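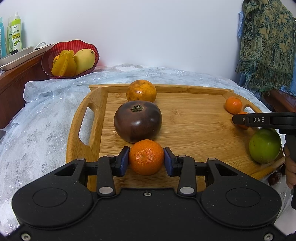

Grasp width as a free label: notes on the fruit tray runs

5/2/21

Most of April went into one question. If a person collects pick-and-place demonstrations with a hand-held gripper, can the width of the jaws at first firm contact stand in for an object size label? Annotating sizes by hand is slow and I wanted to stop doing it.

Setup

Two hand-held grippers, one per hand, with a camera on each. Soft finger pads. The objects were fruit on a bamboo tray: small mandarins, an orange, a persimmon, a green citrus and whatever else was in the house. Hala Zein and Wissam Khalaf did most of the collecting. We ended with 1,163 grasps. I discarded 181 where the jaw width trace never settled, mostly slips and regrasps.

Method

Jaw width is filtered, then differentiated. Contact is the first sample where closing speed drops below a threshold and stays there for 50 ms. The width at that sample is the label. I tried using the final width instead, and it was worse on anything that gives under pressure. The whole thing is one script on top of Follis, our logging code.

Result

On mandarins the contact width agreed with calipers to within 2 mm in nearly every run. The persimmon was poor. A squat fruit has more than one sensible width, and the number depends on the approach angle, which the label knows nothing about. Munther Azar suggested storing the wrist orientation with each label and treating width as a constraint on the shape. That fixed the worst of it, though only after I found a sign error in my rotation code that had survived two rewrites.

Policies trained with the contact label did slightly better at preshaping the jaws than those trained without it. I held out 32 grasps for this check. That is too few to claim much, and I wouldn't quote the difference.

Open items

Neighbors matter. When fruit sits close together the second finger sometimes touches an adjacent piece first, and the detector fires early. Lerato Adams has a version that looks for two separate drops in speed. I haven't merged it.

The threshold is still set by hand for each pair of pads.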